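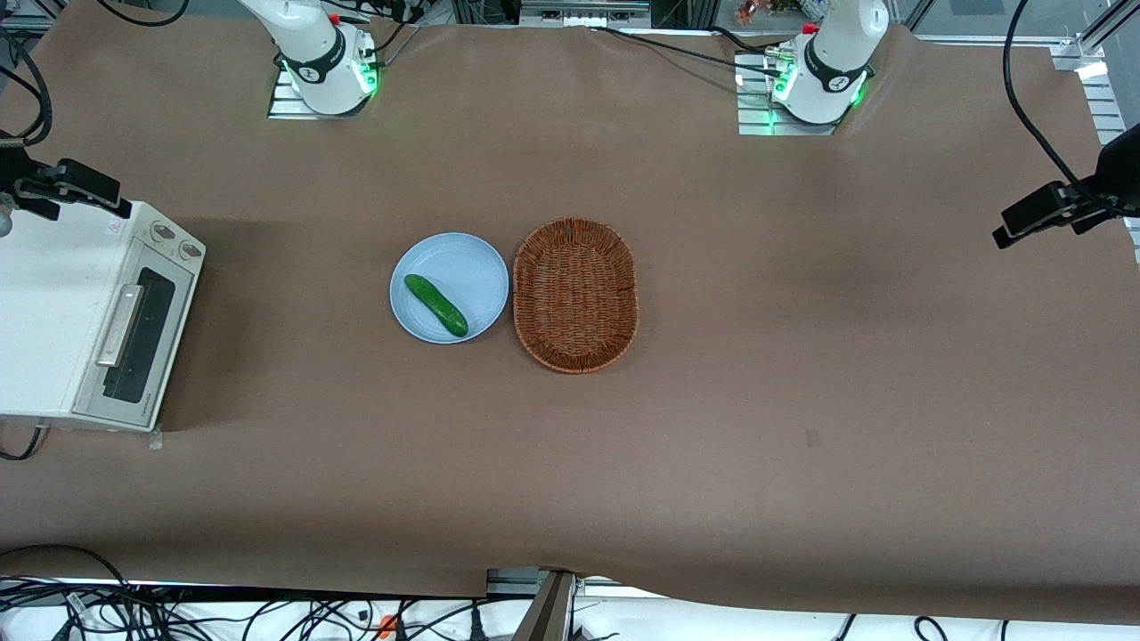

Tabletop Kitchen Bench: Equipment and Budget Notes

README for the shared planning folder, Clirkitlow workshop

Welcome, and thank you for reading this before opening the spreadsheets. The folder holds everything we wrote down while planning, pricing and buying our two-arm kitchen bench, and we have tidied it up so that our friends at Tultosgate (and anyone else thinking of building something similar) can borrow the useful bits and skip our mistakes. It is mostly about money and delivery times, I'm afraid, with a little carpentry thrown in.

The bench is meant for everyday food and kitchen tasks: moving a cucumber from a plate into a basket, opening and closing a toaster oven, that kind of thing. If you want to know how well the arms do at any of it, the task results live in a different folder and have their own README.

What is in the folder

quotes/ — every quote we received, including the ones we turned down
orders/ — what we really ordered, with delivery notes
running_costs/ — paper, cable ties, vegetables and the like
bench_plan/ — drawings of the table, the rail and the clamp positions
budget_lines.csv — the main table, 139 rows, one row per thing bought

Columns in budget_lines.csv

item: a plain name, as you would say it out loud
group: arms, table, cameras, cabling, kitchen things, or spares
supplier: see the note on suppliers further down
quoted: the price we were first given, before tax
paid: the price we ended up paying, before tax
weeks: weeks from order to arrival, rounded up
needed_by: the stage of the build that was waiting for it
remarks: whatever we felt like saying, sometimes at length

An empty cell in "paid" means the item was lent to us or came out of a cupboard. Please don't read it as nought when you add up the column. I did exactly that in November and spent a very cheerful afternoon believing we were under budget.

How we split the money

The arms are the big purchase and everybody knows it, so they got all the attention at the start, and the rest of the bench was put down as one line called "sundries". If you take one thing from this folder, please let it be that sundries deserves a sheet of its own! Mounting plates, clamps, rail, camera brackets and above all cables came to far more than we had allowed. Our sundries line went through 19 versions before it settled, and you can follow the whole sorry tale in quotes/old if you have a pot of tea to hand.

Two arms means two of nearly everything. We bought slotted metal plates so that each arm could be bolted down and shifted later without drilling fresh holes in the table, and I would happily pay for those again. The cameras sit on clamps at the sides, also bought with moving in mind.

Cabling is the part I would plan differently. We measured the runs in straight lines on the drawing, and cables do not travel in straight lines. They go under the table, up a post, round a corner and back again, and you end up with a good deal of spare length on the floor. The longer leads in the list were all second orders. A proper tray underneath is priced in the next round (group "cabling", remarks "please, please").

Kitchen things

These are cheap and were the nicest part to buy. The toaster oven is an ordinary household one with a bar handle and two knobs, and it takes up a whole side of the table, so do measure yours with the door open before you settle on a table size. Plates and baskets come from the high street. Buy spares of anything woven.

Brown paper covers the tabletop and is the item we reorder most often. It lifts and ripples along the near edge after a while, and a fresh sheet is quick to lay. We price it by the roll, and some 8 rolls saw us through the first stage.

Vegetables are in running_costs under "greengrocer". Cucumbers keep for the better part of a week, and our standing order arrives on Friday.

Suppliers

Drernau supplied the table, rail and mounting plates. Belkadi handled the cabling and the camera clamps, and were very patient with our second and third thoughts. The kitchen things were bought over the counter, and the supplier column just says "shop".

The largest single sundries order was 1064 pounds before tax, for rail and brackets together. We have left it as one row, as that is how it was invoiced, so the rail will look dear if you compare it with other people's.

Known gaps

Staff time is not in here at all.
Delivery charges are included in "paid" for Drernau and left out for Belkadi.
Two clamps appear twice, once as ordered and once as swapped.
Electricity is shared with the rest of the workshop and we never found a fair way to divide it.

Corrections and questions are very welcome. Please send them to Youssra Ait Ali, who looks after the table and will add your name to the change notes.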